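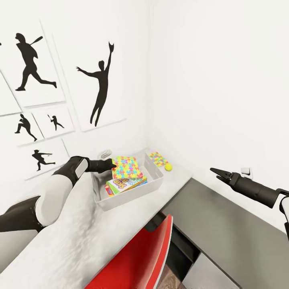 Simu, scène chambre : bras gauche au bord du panier, bras droit pince ouverte au-dessus du bureau.

De : Marianna Krawczyk
À : liste stuvent-simu
Objet : Re: arrêt intempestif bras droit, épisode 841

Bonjour à tous,

Reproduit ce matin, 6 fois de suite. Le bras droit se fige en l'air, pince ouverte, aucun message dans la console. Le gauche continue comme si de rien n'était – c'est ça qui m'inquiète. L'arrêt devrait couper les deux.

Piste : le code 2008 est bien émis mais le superviseur l'ignore coté gauche. Rien de tel dans l'épisode 766, même scène, ancienne config. Felicja, tu peux comparer les deux fichiers ?

En attendant, pas de transfert sur les vrais bras svp. Log complet dans le dossier Flimden, je completerai ce soir.

Marianna

Tayla Rewi a écrit :
> Le bras droit s'est bloqué pendant le rangement des jeux.
> Relancé une fois, pareil. Je pensais à une collision avec
> le bureau mais le détecteur de contact ne remonte rien.
> On garde la config de février ou on revient en arrière ?
> Tayla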